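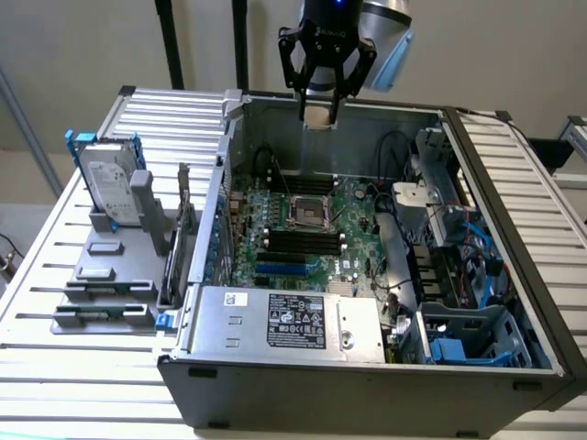

So what do you do when the arm lets go of a part inside an open computer? You stop the cell, you cut power to the arm, and you find the part before anyone presses anything else.

**Opening (keep it short, they've just had lunch)**

Hi, I'm Châu Diệp, I run the teardown and rebuild cell at Peddale. I'm going to talk about the dropped parts we had last December, and the one that got past us. Say thanks to Lộc Quách for the log files!

**What happened**

- The job was old desktops, lid off, lying on their side. Small parts in and out of the case, cards and drives to the tray on the left.
- We did 300 cases that month and logged 26 drops. Most landed on the platform and we just picked them up.
- One went down beside a power supply. The gripper reported "closed", the arm carried on, and the case went to the test bench with a loose piece of metal in it. Bang, dead board. (Pause here – somebody always asks if anyone got hurt. No. Eusebio was at the bench and got a nasty fright.)

**Why we missed it**

We were trusting finger position, and that's on me. The fingers stop at nearly the same width with a thin part or with no part, and our tolerance was wide enough to cover both. I'd widened it myself in the fall to get rid of nuisance stops. It worked great, we had no stops at all!

Also, the pads were worn. Tín Huỳnh pulled them off and they were shiny. The counter said 2,033 grips and we had never set a change interval.

**What we changed**

1. Grip check twice – once after the pick, again right before the fingers open over the case.
2. A failed check stops the arm where it is. It doesn't go home, because going home drags it across the case.
3. A person looks inside every case before it gets power. Flashlight, tilt, listen for a rattle.
4. New pads on a schedule. Ngọc owns the sheet.

**If there's time**

Tell the one about resetting the alarm 88 times in a shift. Skip it if the Grostero people are in the front row.

Questions, then hand over to Eusebio for the bench demo. Leave the clicker on the table.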